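À quoi servent les casiers et les petites grilles ?

Définition : un casier est une petite armoire que l'on peut fermer. On en trouve dans les collèges, les piscines, les gares, les bibliothèques et les ateliers. Le mot vient de « case », qui voulait dire autrefois une petite maison, puis un compartiment. Un casier, c'est donc un endroit où chacun a sa case.

Pourquoi range-t-on ses affaires dans un casier ?

Quand beaucoup de personnes utilisent le même bâtiment, il faut un endroit pour poser les manteaux, les sacs, les chaussures et les livres. S'ils restent par terre, on marche dessus ou on les mélange. Avec un casier, chaque personne sait où se trouvent ses affaires. Elle peut aussi les mettre à l'abri quand elle part faire autre chose.

Au collège de Bomville, il y a 128 casiers dans le couloir du rez-de-chaussée. Les élèves y laissent leurs gros livres entre deux cours. Un cartable rempli peut être très lourd, et le casier permet de porter seulement ce dont on a besoin pour la matinée.

En quoi est fait un casier ?

La plupart des casiers sont en métal. Une feuille d'acier est découpée, puis pliée par une machine pour former les côtés, le fond et la porte. Les bords sont repliés vers l'intérieur pour que l'on ne se coupe pas les doigts. Ensuite, on recouvre le métal de peinture. La peinture protège l'acier de la rouille, qui apparaît quand le fer reste en contact avec l'eau et l'air.

Il existe aussi des casiers en bois et en plastique. Ceux en plastique sont pratiques à la piscine, où tout est humide. Ceux en bois se voient souvent dans les écoles maternelles, et ils n'ont pas toujours de porte.

Les parties du casier

La porte tourne sur des charnières. Ce sont deux petites pièces reliées par une tige. L'une est fixée à la porte et l'autre au côté du meuble.

La poignée sert à tirer. Elle peut être verticale, horizontale ou creusée dans la porte.

La serrure se trouve derrière un petit trou. Quand on tourne la clé, une languette de métal avance et se glisse derrière le bord du meuble. La porte est alors bloquée. Certains casiers ont un cadenas à la place de la serrure, avec une clé ou un code à chiffres.

La tablette, ou étagère, coupe l'intérieur en deux. On met les petites choses en haut et les grandes en bas. Dans une rangée de casiers, il y a parfois des cases ouvertes, sans porte. On y dépose ce que tout le monde peut prendre.

Et les petites grilles ?

Regarde bien la porte d'un casier. Il y a souvent des fentes ou de petits trous, en haut ou en bas. On les appelle des grilles d'aération. Elles laissent passer l'air.

Imagine que tu ranges une serviette mouillée dans une boîte bien fermée. L'eau ne peut pas s'en aller. Au bout de quelques jours, la serviette sent mauvais et des taches de moisi peuvent apparaître. Les moisissures sont des êtres vivants minuscules, de la famille des champignons, et elles aiment les endroits humides. Si l'air circule, il emporte peu à peu l'humidité et le tissu sèche mieux.

L'air chaud est plus léger que l'air froid, alors il monte. Quand un casier a une grille en bas et une autre en haut, l'air peut entrer par le bas et sortir par le haut. Il n'y a pas besoin de moteur pour cela.

On trouve des grilles et des fentes sur beaucoup d'autres objets : le dos d'un réfrigérateur, le dessous d'un ordinateur, le mur d'une salle de bains. Certaines servent à évacuer la chaleur, d'autres à renouveler l'air. Il ne faut pas les boucher avec un vêtement ou un coussin, et il ne faut rien glisser dedans.
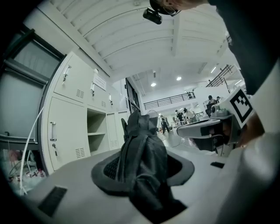 Le tissu mérite aussi quelques explications. Un sac ou un vêtement en tissu est souple : il se plie, se froisse et prend la forme de la place qu'on lui donne. Une boîte garde toujours la même taille, même vide. Un sac de toile vide peut devenir tout plat.

Si l'on pousse un tissu en boule, il fait des plis dans tous les sens. De l'air reste enfermé entre ces plis et la boule est assez grosse. Si l'on étale le même tissu, qu'on le lisse avec la main et qu'on le plie en deux, puis encore en deux, une partie de cet air s'en va. Le tissu prend alors moins de place dans le casier.

Une petite expérience à faire chez toi

Il te faut deux mouchoirs en tissu, de l'eau, un bocal avec un couvercle et une assiette.

Mouille les deux mouchoirs et essore-les bien au-dessus de l'évier. Mets le premier dans le bocal et ferme le couvercle. Étale le second sur l'assiette. Attends jusqu'au lendemain, puis touche les deux mouchoirs. Celui de l'assiette est plus sec que l'autre. Sur la paroi du bocal, tu verras peut-être des gouttelettes : c'est l'eau qui n'a pas pu sortir.

Pour bien utiliser un casier

Range les objets lourds en bas. Ne laisse pas de nourriture à l'intérieur pendant les vacances. Fais sécher tes affaires de sport à la maison avant de les remettre. Garde la clé toujours au même endroit, par exemple dans la petite poche de ton cartable. Si la porte coince, ne donne pas de coup de pied dedans et demande à un adulte de regarder la charnière.

Les mots à retenir

Aération : passage de l'air dans un endroit fermé.
Charnière : pièce qui permet à une porte de tourner.
Humidité : eau contenue dans l'air ou dans un objet.
Languette : petite pièce plate et allongée.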